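Most of the people who teach robots at Sayce have never written a line of code. They use their hands. The company, which has its office in Milham, collects recordings of people doing ordinary jobs and sells them to groups that train robot arms. We spoke to one of its senior demonstrators by phone and again at her desk in Milham. She asked us to leave her name out.

She came to the work from a stockroom job and started in May. The first thing she had to unlearn was speed.

"I could empty a box in no time at the old place," she said. "Then they played my first recordings back to me and you couldn't tell what I was doing. My hands were in the way of everything. A person watching would get it. A machine trying to copy it wouldn't."

Sayce gets its demonstrations two ways. In the first, the demonstrator wears a camera on the head and does the task by hand. In the second, the demonstrator sits at a remote station and drives a pair of arms through the same task with hand controls. The control software is called Zotik, and she has strong opinions about it.

"Zotik is fine once your wrists get used to it. The delay is small but you feel it. You close your hand, and then the gripper closes. For the first week I kept squeezing too hard because I thought nothing was happening."

She would still choose to work by hand if she had the choice, and most of the handling tasks start that way.

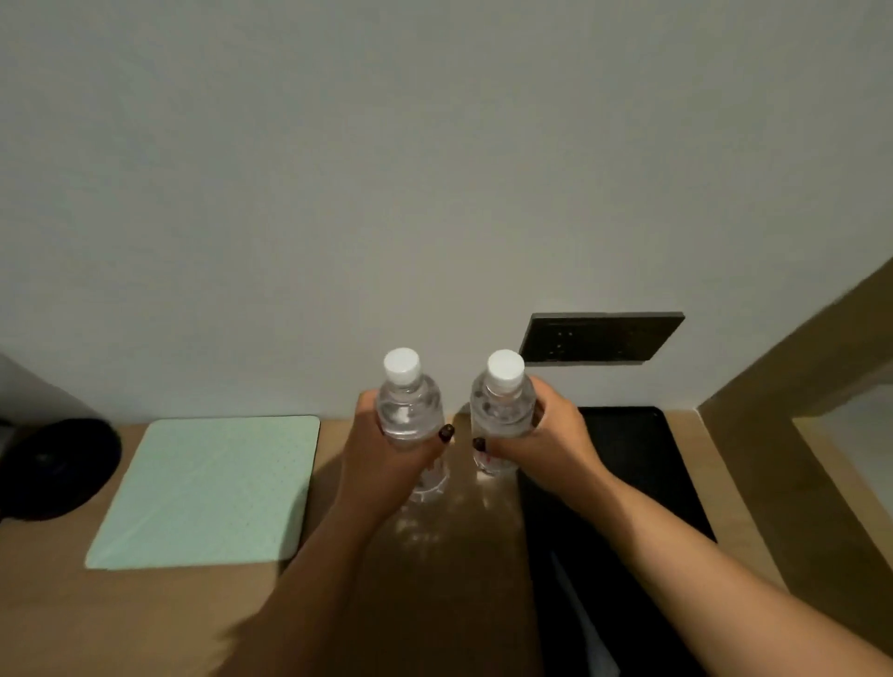
Bottles are a large part of the current job, a set of household tasks the company calls Farnar. "They sound easy," she said. "They're a pain." Clear plastic is hard for a camera to make out, and the light coming through the water throws bright patches on the desk that can look like objects themselves. Holding one bottle in each hand adds another problem, which is that people tend to let one hand lead and the other drift. The instructions ask for a grip around the middle, with the thumb on the inner side of the bottle, facing the other one. She tries to keep both hands doing something useful, or else keep one of them still.

"If a hand is hanging around with no purpose, the robot learns to hang around with no purpose. That was how it was explained to me, and I think it's right."

A Farnar session runs 15 minutes, followed by a break. She does not like to go longer. Her neck gets stiff from holding her head at the right angle, and she says the recordings get worse before she notices that she is tired. Her personal count for the bottle tasks stood at 373 accepted recordings when we talked. She keeps the number on a sticky note and did not want to guess at how many had been rejected.

We asked what gets a recording thrown out.

"Looking away is the big one. You hear a door and your head turns, and now the camera is pointed at the door. Or you fix something without thinking. You set a bottle down a little crooked, you nudge it straight, and the nudge wasn't part of the task. Sometimes they keep those, though. They want some where you make a mistake and fix it. You just have to say so in the notes."

Shelf work is harder than desk work, in her view. The sides of a compartment block the view and there is less room for the fingers. 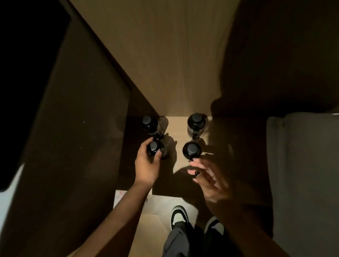 *Four dark bottles standing two by two, with one hand on a bottle and the other hovering.*

"With four bottles close together, your fingers have to go in somewhere," she said. "I do the back ones first. If you do the front ones first you're reaching over them, and your sleeve or your wrist knocks one."

The same task is then done through Zotik, usually by a different person. She has tried it both ways and found the remote version took her three times as long. By hand she can feel a bottle touch the one beside it. At the station she has only the video to go on, so she comes in from above and lets go slowly.

Does she ever see the robots that learn from her? Sayce gets short clips back from its customers now and then, and she has watched three of them.

"One of them picked up a bottle and waited a second before moving it. I do that. I didn't know I did that until I saw it."

She has been trying to stop. Her next set of tasks is folding towels, which she expects to dislike.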